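코코프, 혼방 의류 자동 선별용 소재 식별 기준 개정안 공개

섬유 재활용 설비 업체 코코프(Cokov)는 2023년 9월 5일 사용 후 의류의 소재 식별 및 등급 분류에 적용하는 내부 기준의 개정안을 공개했다. 개정안은 면·폴리에스터 혼방 직물의 판정 구간을 세분화하고, 시료 채취 위치와 측정 횟수를 새로 규정한 것이 핵심이다. 적용 대상은 코코프의 선별 라인을 사용하는 위탁 사업장이며, 기존 기준은 전환 기간이 끝날 때까지 병행 운영된다.

이번 개정은 지난 5월에 마친 비교 시험의 결과를 반영했다. 시험은 그르니세로(Grernisero) 선별장에서 진행됐고, 수거 의류 2975점이 투입됐다. 각 의류에 대해 근적외선 분광 측정값과 봉제 라벨의 혼용률 표기를 대조했으며, 두 값이 허용 오차를 벗어난 시료는 용해법에 따른 정량 분석으로 다시 확인했다. 라벨이 없거나 판독이 불가능한 의류는 별도 군으로 분류해 분광 측정과 정량 분석만 실시했다.

시험 결과 분광 측정과 정량 분석의 판정 일치율은 전체 시료 기준 89퍼센트였다. 불일치는 특정 품목에 집중됐다. 기모 처리한 셔츠용 직물, 선염 체크 직물, 안감이 부착된 재킷, 엘라스테인이 소량 포함된 편성물이 대표적이다. 단색의 평직 면직물과 단일 소재 폴리에스터 직물에서는 판정 오류가 거의 나타나지 않았다.

기모 직물의 경우 표면에 일어난 섬유가 빛을 산란시켜 흡수 피크의 높이가 낮아지는 현상이 확인됐다. 선염 체크 직물에서는 짙은 색 실이 밀집한 구간의 반사율이 낮아 신호 대 잡음비가 떨어졌다. 카본블랙 계열 안료를 쓴 검정 직물은 근적외선 대역에서 반사 신호가 거의 나오지 않아 분광 방식만으로는 판정이 어려웠다. 개정안은 이러한 직물을 '저반사군'으로 따로 정의하고, 자동 판정 대신 보류 처리하도록 했다.

시료 채취 위치에 관한 조항도 바뀌었다. 기존 기준은 의류 한 점당 한 곳을 측정하도록 했으나 측정 부위를 지정하지 않았다. 개정안은 앞판, 뒤판, 소매의 세 부위를 측정한 뒤 중앙값을 사용하도록 규정한다. 주머니, 칼라, 커프스처럼 심지가 들어가거나 원단이 겹치는 부위는 측정 대상에서 제외된다. 세 값의 편차가 기준치를 넘으면 해당 의류는 복합 소재로 분류하고 수작업 검사로 넘긴다. 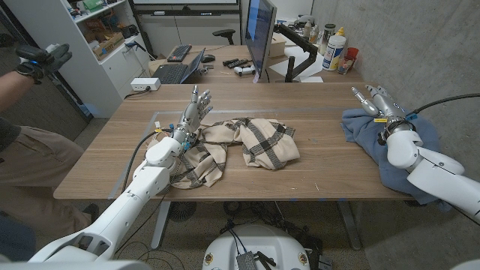
측정 전 직물의 상태에 관한 조건도 추가됐다. 수분 함량이 높은 직물은 물의 흡수 대역이 셀룰로스의 흡수 대역과 일부 겹쳐 면 함량이 실제보다 높게 산출될 수 있다. 이에 따라 수거품은 측정 전에 표준 온습도에 가까운 조건에서 일정 시간 보관해야 한다. 주름과 겹침에 대해서는 측정창에 닿는 면이 평평해야 하며, 얇은 직물은 뒤에 비치는 재료의 영향을 줄이기 위해 네 겹으로 접어 측정하도록 했다. 측정창의 오염 여부는 교대 시작 시점과 교정용 표준판 측정 직전에 점검한다.

등급 체계는 기존 네 단계에서 여섯 단계로 늘어난다. 면 함량이 높은 직물은 기계적 해섬용과 펄프화용으로 나뉘고, 폴리에스터 함량이 높은 직물은 용융 재생용과 화학적 해중합용으로 구분된다. 나머지 두 등급은 중간 비율의 혼방 직물과 판정 보류품이다. 지금까지 중간 비율 혼방 직물은 대부분 충전재나 산업용 걸레 원단으로 출하됐으나, 효소 분해나 선택적 용해 공정에 투입하려면 혼용률 정보가 함께 제공돼야 한다는 수요처의 요구가 있었다고 회사 측은 설명했다.

코코프에서 소재 분석을 총괄하는 모두페 오코로(Modupe Okoro)는 "수요처가 필요로 하는 것은 평균 혼용률과 그 분포의 폭"이라며 "한 베일 안에서 면 함량이 크게 흔들리면 평균값이 맞아도 용매 투입량을 정할 수 없다"고 말했다. 오코로는 라벨 표기의 신뢰도에 대해 "세탁을 반복하면 라벨의 인쇄가 지워지고, 수선이나 부자재 교체로 실제 구성이 달라진 의류도 있다"며 라벨 값은 참고 자료로만 사용한다고 덧붙였다.

데이터 기록 방식은 로트 단위로 통일된다. 한 로트의 중량은 최대 500킬로그램이며, 로트마다 측정 점수, 등급별 중량, 판정 보류 비율, 교정 이력을 기록해야 한다. 기록은 출하 후에도 보관하고 수요처가 요청하면 제공한다. 기록 양식은 분석 소프트웨어 업체 비라그(Virág)의 기존 교환 형식을 바탕으로 하되, 저반사군 표시와 부위별 측정값 항목이 추가됐다. 비라그는 개정 양식을 지원하는 갱신판을 전환 기간 안에 배포할 예정이다.

부자재 처리 규정은 이번 개정에서 제외됐다. 지퍼, 금속 단추, 리벳의 제거 여부는 현재와 같이 수요처와의 개별 계약에 따른다. 다만 기계적 해섬용 등급에 대해서는 금속 검출기 통과를 의무화하는 조항이 새로 들어갔다. 플라스틱 단추의 잔류 허용량은 추가 시험을 거쳐 별도 부속서로 정할 계획이다.

처리 속도의 저하는 과제로 남아 있다. 측정 부위가 세 곳으로 늘면 점당 측정 시간이 길어지고, 보류품이 늘어나는 만큼 수작업 검사 인력의 부담도 커진다. 켈로(Kellow) 위탁 사업장은 사전 의견 제출에서 소형 의류와 아동복에 한해 측정 부위를 두 곳으로 줄여 달라고 요청했다. 코코프는 소매가 없거나 측정 가능한 면적이 부족한 품목에는 예외를 인정하되, 예외 적용 품목의 비율을 로트 기록에 표시하도록 하는 방안을 검토하고 있다.

교정용 표준 시료의 공급도 확대된다. 회사는 혼용률이 확인된 직물 시편 2000매를 제작해 위탁 사업장에 배포한다. 시편은 면, 폴리에스터, 양모, 나일론의 단일 소재와 주요 혼방 비율로 구성되며, 기모 가공품과 선염 체크 직물도 포함된다. 각 사업장은 시편 측정 결과가 허용 범위를 벗어나면 해당 설비의 자동 판정을 중단하고 재교정을 실시해야 한다.

개정안 전문과 기록 양식 초안은 위탁 사업장용 자료실에서 내려받을 수 있다. 의견은 조항 번호와 근거 자료를 첨부해 서면으로 제출해야 하며, 접수된 의견과 검토 결과는 최종본의 부속 자료로 공개된다.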